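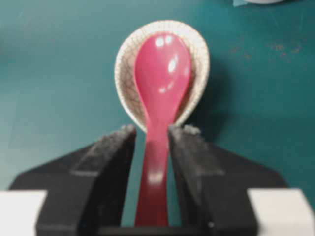
A pink-red plastic spoon, upright in a black gripper.

Dilek Polat has been a vet in Pletbridge for eleven years, and for the last four she has spent most of her time on the teeth of cats and dogs. We met at the Dahlgren practice on Sat 5 August, after the morning appointments. She had one hour before a spaniel with a broken canine, and she kept looking at the clock on the wall.

I asked her first why owners come so late. "They look at the front teeth, and the front teeth are nice and white," she said. "The trouble is usually at the back, on the side of the cheek. You must lift the lip to see it, and many dogs do not like this." Cats are more difficult still, in her opinion. A cat with a painful mouth will often go on eating, only it takes the food to one side, or it drops a biscuit and walks away.

Last year the practice did 442 dental procedures under anaesthetic. In 308 of them at least one tooth was taken out. Polat does not like this second figure. She would prefer to clean and send home, but she says that without an X-ray half of the problem stays under the gum, and the practice has had its own dental X-ray only since March of last year.

The anaesthetic is what owners fear most. Spyros Matić, the head nurse, speaks with them on the telephone the evening before. "I tell them who will sit with the animal and for how long," he said. "Then they ask if it is too old. I had a man from Gakon who asked me this three times about the same cat." The cat was sixteen. It had blood tests first, and a drip during the operation, and it went home the same afternoon with soft food for ten days.

And brushing? Matić laughed a little when I asked. Of 73 owners who filled in his form in the spring, 47 said that they had a toothbrush for the pet in the house. He did not ask how many were using it. His own advice is to begin with a finger and a little pet toothpaste, for some seconds only, and to stop before the animal becomes angry. Human toothpaste should not be used.

Polat is less strict about it than I expected. She has two cats herself, and one of them, Rarum, does not allow any brush near him. "So I look in his mouth when he yawns," she said, "and once a year he comes here with me in the car and he complains all the way."

The spaniel had arrived by then, and its owner was asking at the desk about the price.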